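Dullcombe Sorting and Kitting Line: Progress Report to the Unimby Fund
Reporting period ending Monday, September 13, 2021

1. Status

The second of the two arm cells was accepted in April and has run on the day shift since. The first cell, supplied by Kirov, remains on mixed kitchenware. Work under the grant is on schedule except for the training module, which has slipped and is covered in section 4.

2. Work at the cell

The cells handle household goods that arrive unsorted and have to be separated before kitting. Items differ in shape and stiffness, and they reach the table in no fixed orientation. Staff formerly did this by hand, standing, for a full shift. The arm now does the picking and placing of items it has been taught. A staff member lays out the table, starts the run, and takes over any item the arm declines or drops.

Teaching is done on a practice table with ordinary kitchen pieces and toy food. Toy food keeps its shape over repeated handling and does not have to be replaced each day. Layouts are changed between runs so that the arm does not learn one arrangement only. 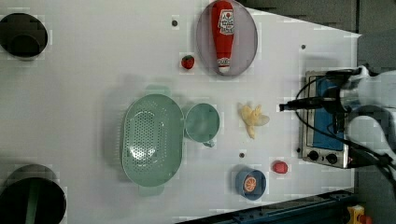

The item list stands at 116 entries. An entry is added only after 40 practice picks have been logged and reviewed by the shift lead. Bottles lying on their side and open containers with handles take the longest to pass. Shallow bowls passed early. Thin-walled items are still excluded and go to the manual bench.

3. Effect on staff

No positions were removed in the period. Ten of the sorting staff now rotate between the cells and the manual bench, changing over at each break. Lifting and reaching have gone down for those on the cells. Walking has gone up, as one person covers both tables, and several staff asked for the cells to be moved closer together. This will be done when the floor rails are next taken up.

Two complaints recurred in the shift meetings. The first was that stops are not explained: the arm halts and the panel shows a code. Saraç has since supplied a plain-language list of codes, now posted at both cells. The second concerned pay grade. Cell work is paid at the sorting rate although it includes logging and fault clearing. Management has agreed to review the grade, and the outcome will be given in the next report.

4. Training

The module was due for all sorting staff by the end of the period. Day shift has completed it. Evening shift has not, owing to a shortage of cover, and does not run the cells until it has.

5. Next period

Move the cells, finish evening shift training, and begin trials on thin-walled items. No change to the budget is requested.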